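Flallerby Laundry: Things People Ask Us

Do you pick up?
Yes, from anywhere in Flallerby and most of Brokthorpe. The van goes out at 11 in the morning and again at 4. If you live up the hill past the Benavides turnoff, please call first. The van has opinions about that hill.

How should I pack my clothes?
Any bag that closes. We have received laundry in pillowcases, a cello case and once a cooler, and it all got washed. Shoes go in a separate bag, please.

Do I have to sort everything first?
No. If you'd like to, put the whites together and keep anything red far away from them. Otherwise leave it to Mhairi, who has firm views on navy blue.
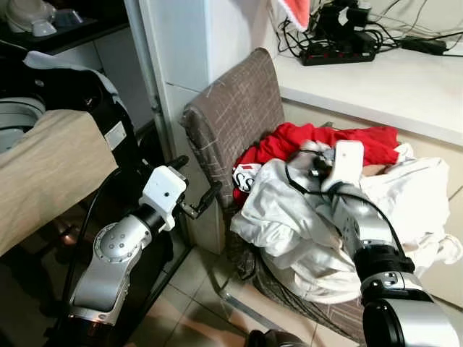

Whites waiting on the chair.

What does it cost?
A standard bag is $46 a month for a weekly pickup. Shirts on hangers are extra. Ironed fitted sheets are also extra, and we will ask if you're sure.

Can you get this stain out?
Maybe. Tell us what it is and when it happened. "I don't know" is a fine answer – "it was like that already" is one we hear a lot. Turmeric is between you and your conscience.

I'm missing a sock.
We're sorry for your loss. Strays are kept for 2 months in the drawer by the counter, and you're welcome to look through it. Take only your own.

Do you use scented detergent?
Only if you ask. The default smells of nothing much.

Who do I complain to?
Kenneth Jardine, mornings. He also takes compliments, though he'll assume there's a catch.

Are you closed for the holidays?
We shut for a week in November, when the boiler gets its yearly service. Bags left on the step will still be there when we get back, and so will whatever has moved into them.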